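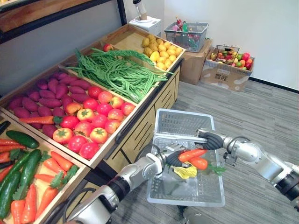
Sloped trays of artificial carrots, cucumbers, sweet potatoes and tomatoes on the wooden display stand.

Home | News | Programs | Contact

Category: Learning Spaces

2023-02-10

Mirela Vieira has coordinated the practice grocery at the Minunard Centre since it opened in June. The room is used by adults preparing to shop independently, in groups of up to nine.

"We considered fresh produce and the cost was prohibitive," Ms. Vieira said. "The artificial vegetables are washed every week and go straight back in the trays."

The stand was supplied by Cordeiro, a local joinery firm. Participants work from a written list, and sessions last 40 minutes. Colour is a frequent topic of discussion, according to Ms. Vieira, particularly with the sweet potatoes.

"Some participants have only cooked the orange kind. They see purple skin and look for another name on the list."

Returning items to the correct tray forms part of each session. "A carrot will end up with the sweet potatoes. We leave it for the next group to find."

The Centre intends to add a fruit section with 3 further trays.

Shares: 50 | Comments: 3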